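How to fill three vases from mixed bunches
By Hala Mahasneh

Sort the stems by color before you touch a vase. Pale tulips go in one pile, lavender and pink in the next, yellow and red in the last.

Strip any leaves that would sit below the rim. Trim 2 inches off the short bunches and leave the long stems alone — they belong in the tallest bouquet.

Fill the widest vase first. Turn it as you add stems so the tulips lean outward. Keep the ribbed vase to one kind of bloom, plus a single tulip if you have one left.

For the black vase, set the highest flower first and work down. Place the roses low and near the middle.

Line the vases up at the back of the table and fix any gaps.
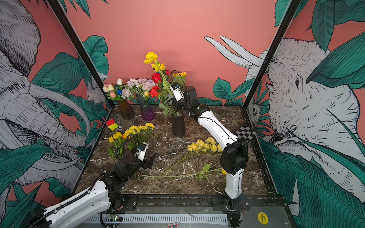

Three vases in a row, with the yellow ranunculus at the top of the black one.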